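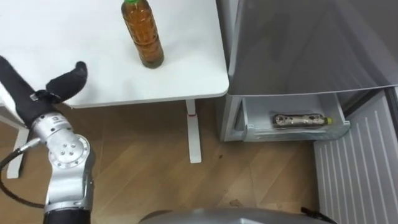
Shahram Mazandarani demande si la devise pivot peut encore être modifiée une fois les premières écritures passées. Elle ne le peut pas : le choix effectué à l'étape 2 ci-dessous est définitif pour l'exercice en cours, et toute correction suppose la création d'un nouveau dossier.

3. Paramétrage des devises et des cours de change

Cette section s'applique au module Trésorerie de Fendora, édition de janvier 2025. Elle suppose que le dossier a été créé et que l'utilisateur dispose du profil Administrateur ou Trésorier.

3.1 Déclarer la devise pivot

1. Ouvrir Paramètres > Devises > Référentiel.
2. Sélectionner la devise pivot dans la liste. Les codes sont ceux de la norme ISO 4217.
3. Indiquer le nombre de décimales utilisé pour les montants. La valeur par défaut est 2.
4. Valider. Le code de la devise s'affiche en gras dans le référentiel et les champs correspondants passent en lecture seule.

Remarque. La devise pivot sert au calcul des cours croisés. Elle peut différer de la devise de tenue de compte. Un dossier tenu en euros peut par conséquent utiliser le dollar comme pivot, notamment si la majorité des règlements fournisseurs est libellée dans cette devise.

3.2 Ajouter une devise de règlement

1. Dans le référentiel, cliquer sur Ajouter.
2. Saisir le code à trois lettres. Le libellé et le symbole sont renseignés automatiquement.
3. Choisir le sens de cotation : au certain ou à l'incertain.
4. Affecter un compte de gain et un compte de perte de change.
5. Enregistrer, puis fermer la fenêtre.

Attention. Une erreur de sens de cotation n'est pas détectée à la saisie. Les contre-valeurs sont alors inversées dans tous les états, y compris dans le rapport de position. Vérifier le sens sur une écriture de test avant d'ouvrir la devise aux autres utilisateurs.

Les jetons numériques adossés à une monnaie légale se déclarent de la même manière, à l'aide d'un code interne commençant par la lettre X. Ils sont exclus des exports bancaires. Leur cours est saisi à la main, sauf si le connecteur Ostosar est actif.

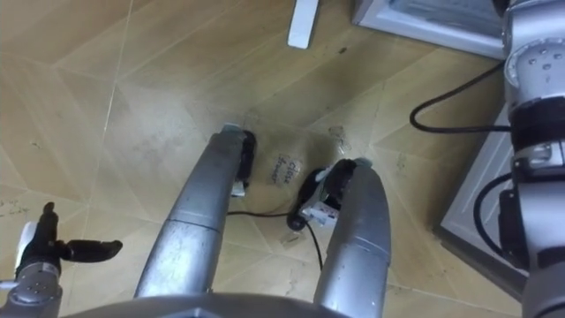 Fig. 2 : bras et jambes du robot, vue plongeante.

3.3 Connecter une source de cours

Deux sources sont prises en charge : Gajdoš pour les devises cotées et Ostosar pour les jetons. Les deux peuvent être activées sur un même dossier.

1. Ouvrir Paramètres > Devises > Sources.
2. Cocher la source à activer et coller la clé d'accès transmise par le fournisseur.
3. Cliquer sur Tester. Le message « Connexion établie » doit s'afficher.
4. Définir l'heure de relève quotidienne. La valeur par défaut est 9 h, heure du serveur.
5. Fixer le nombre de tentatives en cas d'échec (3 au maximum).
6. Enregistrer.

Si toutes les tentatives échouent, le dernier cours connu est reconduit et signalé par un astérisque dans le journal des cours. Les écritures restent possibles. Elles sont réévaluées à la relève suivante, sauf si la période a été clôturée entre-temps.

Remarque. Chaque appel manuel à une source est décompté du quota mensuel, fixé à 500 appels par dossier. La relève automatique n'est pas décomptée.

3.4 Définir la tolérance d'écart

La tolérance limite l'écart admis entre le cours saisi sur une facture et le cours de référence du jour. Elle s'exprime en pourcentage.

1. Ouvrir Paramètres > Devises > Contrôles.
2. Saisir la tolérance pour chaque devise. Un champ vide désactive le contrôle.
3. Choisir l'action en cas de dépassement : Avertir ou Bloquer.
4. Désigner un valideur. Dans le dossier de démonstration Pollomton, ce rôle est attribué à Soudabeh Hosseinzadeh.
5. Enregistrer.

Attention. L'option Bloquer s'applique également aux écritures importées. Un fichier contenant une seule ligne hors tolérance est rejeté en totalité.

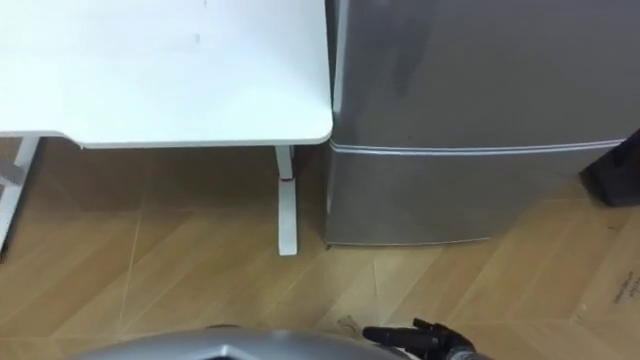 Fig. 3 : bureau blanc et réfrigérateur compact.

3.5 Réévaluer les soldes en fin de période

1. Vérifier que le journal des cours ne contient aucun astérisque pour la date d'arrêté.
2. Ouvrir Traitements > Réévaluation et sélectionner la période.
3. Lancer la simulation. Les écarts sont présentés par compte et par devise.
4. Contrôler les comptes bancaires, puis les comptes de tiers.
5. Cliquer sur Comptabiliser. Les écritures portent le code journal REV.

Les écritures REV sont extournées au premier jour de la période suivante si l'option Extourne automatique est cochée. Pour un exercice clos en octobre, l'extourne n'est générée qu'après l'ouverture du nouvel exercice.

Pour annuler une réévaluation comptabilisée, voir la section 4.2.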